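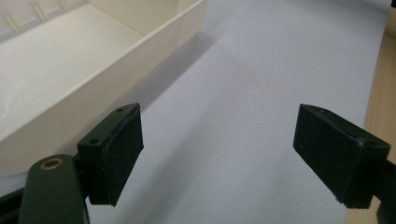 Plan de travail bleu-gris pâle.

Le bicarbonate, je l'ai longtemps boudé, et puis mon voisin de palier, Ostap Moroz, m'a convaincue de m'y remettre pour l'entretien de la cuisine. Voici donc comment je m'y prends, sans me presser, en général vers 8 heures, quand la maison dort encore.

Passez d'abord une éponge à peine humide sur toute la surface. Dans un bol, mélangez ensuite deux cuillères à soupe de bicarbonate avec un filet d'eau, jusqu'à obtenir une pâte souple – un peu comme une crème dessert, si vous voyez ce que je veux dire.

Nous utilisons des cookies pour améliorer votre visite. Accepter | Paramétrer

Étalez la pâte sur les taches (café, curcuma, vieux ronds de tasse !) et laissez poser environ 15 minutes. Frottez en petits cercles, toujours avec le côté doux, puis rincez à l'eau claire et séchez au torchon. Sur du marbre ou une pierre fragile, faites un essai dans un coin discret et gardez le vinaigre pour la bouilloire.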